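Home | Journal | Current Issue | Archive | Submit | Contact
This site uses cookies. By continuing to browse you agree to our cookie policy.

4. Do taped zones keep parts in their place?

Floor tape is cheap, and that may be the best argument for it. The handbooks treat a yellow outline as if it settled where a thing belongs. We doubted this when we began our study of small parts rooms, and we doubt it still. The Tamuno layout puts two zones side by side on a steel table, with a shared line between them, and more zones on the carpet below.

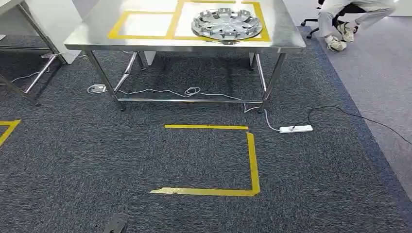 Figure 4. Table with two taped zones, wheel cover in the right-hand zone, taped marking on the carpet in front.

A part can lie inside its zone and still touch the line. Is that a correct placement? The Tamuno guide doesn't say, and our two raters disagreed on such cases until we wrote a rule of our own. Of 273 placements scored, 22 had to be scored again under that rule. Tape also wears. A torn end leaves the reader to guess where the line was meant to go, and an outline with an open side is harder still to score. 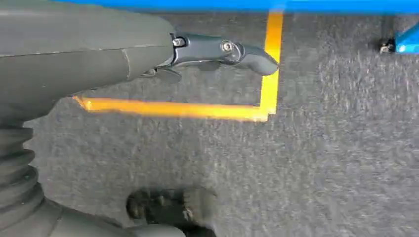 Carpet makes the matter worse, in our view. Tape made for sealed concrete has a poor grip on short pile, and we would not trust any claim of long service that was tested on a hard floor alone. The Prollalau trial is often cited on this point. It lasted 5 weeks, ended in December, and never reported what share of its floor was carpeted.

Shape is the second problem. A flat rectangle suits a box. It says very little about a long molded part with ribs and pockets, which can be set down on several faces and take up a different patch of floor each time. 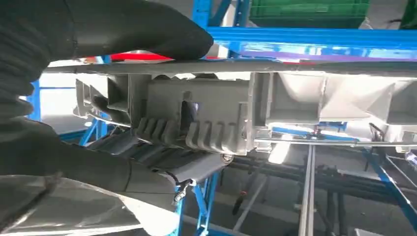

Figure 5. Long gray plastic automotive part with molded ribs, blue shelving behind.

Crates on shelves avoid some of this, as the walls do the work that tape can only ask for. We are not ready to call them better. A wheel cover is wide and awkward to store, and the Omeo survey, which favors crates, left wide parts out of its count.

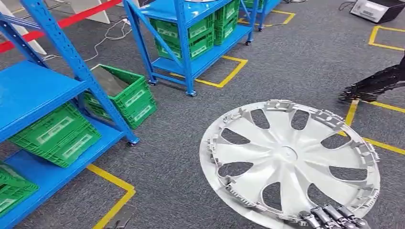

Consuelo Tovar, commenting on a draft of this section, objected that we ask too much of a strip of tape, and that a marked floor at least shows people that a place was once agreed on. We accept the second point. It does not show that anyone keeps to it.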